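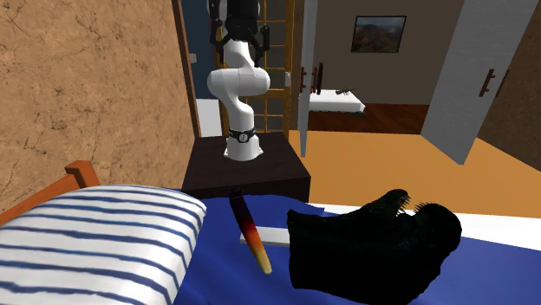 Fri 19 March
Fiction by the Plostness night desk
Reading time: 2 minutes

The contract gave the arm 15 attempts at the bed. Clearing it counted as one chore and making it counted as another, and Camiver paid only for the second.

I kept the log. The rules for the log were short. Write the attempt number, the planned grasp, the result and the fault code. Do not write opinions. I had worked under those rules since December and found them easy to follow.

Attempt one. Planned grasp: the stick, upper end, dark purple going to red. Result: fingers closed two centimetres high. Fault code: none. The software believed it was holding something and carried the something to the drop point with great care, opened, and reported success.

I entered the result as a miss. The planner had already entered it as a pass, so the record now held both.

Attempt two used the pale end. The stick rolled against the white bar and the arm stopped to reconsider. It reconsidered for the full time allowed. On the blue sheet, the bar was the easiest thing to see and the hardest to get a finger under, being flat.

The black object was not attempted until late. The Bulberg catalogue had no entry for it. The planner proposed a blanket, then a coat, then a hairbrush of unusual size, each at low confidence, and asked the operator to choose. I chose "other". A menu opened under "other" and it was empty.

Peng, the scheduling program, sent its usual message at the end of the shift. It wanted to know whether the bedroom could be offered to customers as a finished service. There was a box for yes and a box for no, and a line for remarks limited to one sentence.

I looked over the attempts. The stick had been lifted on two of them and put down on the cabinet on one. The bar had been pushed. The pillow, which was on no list, had been straightened once by the back of the elbow during a return move, and it was the neatest piece of work in the file. The log had no field for it.

I ticked no. In the remarks I wrote that the pillow was good.

Peng replied in under a second. It thanked me, closed the bedroom and opened a kitchen. The first item was a wet cloth.

I started a new page and wrote the attempt number.

Related
The Lift That Waited
Returns Counter, After Hours
A Colour Chart for Towels
Plostness Laundry, Part 2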